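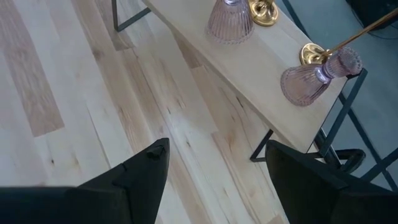

The Rules of Collection at Driltau were revised on April 7, 2021, and issued to all operators the same afternoon. Under Section 4, an example was defined as one uninterrupted attempt, from the first movement of the arm to the release of the object. Under Section 5, every attempt was to be kept, including those the operator regretted. Itziar Carrasco, Supervisor of Examples, held the session for that week in the long room with the pale floorboards. The assigned material was lamp parts. Two ribbed glass shades, both pink, had been entered in the register as Fragile, Class Two, and one of them lay on its side toward the end of the table with its brass plate still attached. The instruction for the session read, in full: "Set the shade upright."

Gaurav Rathore was the operator of record. He had submitted 193 examples since his appointment, and 39 of them had been returned to him with the remark "hesitation." The remark carried no penalty. It was applied whenever the arm stopped for longer than the permitted interval without cause.

"There was a cause," he said to Ms. Carrasco. "I was deciding."

"The form has no entry for deciding," she replied. "You may write to Ms. Kasten."

He wrote to Ms. Kasten. His letter ran to two pages and proposed that a pause before glass was part of the task, that any person lifting a shade would make one, and that a system taught without pauses would learn to lift as if nothing could break. He requested that the 39 examples be restored to the set.

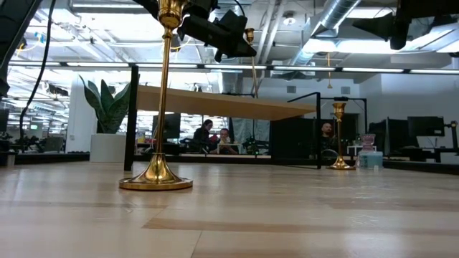
Lieselotte Kasten answered on the 15th. The Office of Methods had considered the letter, she wrote, and found it to be outside the scope of the Rules. The examples would remain in storage. She thanked him for his continued care with the equipment.

Mr. Rathore returned to his station and completed 18 further examples. He did not pause in any of them, and all 18 were accepted.

Late in April the trained system was brought to the long room for review. Trinidad Nieto read the instruction aloud, and Stijn Cuypers kept the time. The arm went out over the table, lowered itself toward the glass, and stopped. Mr. Cuypers looked at his watch. The permitted interval passed, and then a second one.

"Is it faulted?" Ms. Nieto asked.

Ms. Carrasco examined the panel and stated that it was not. She took up the review form and read down the column of entries to the end. Mr. Rathore, standing by the door, asked which examples had been used in the training. Ms. Kasten said that the matter would be looked into. The fingers closed on the shade and began to lift.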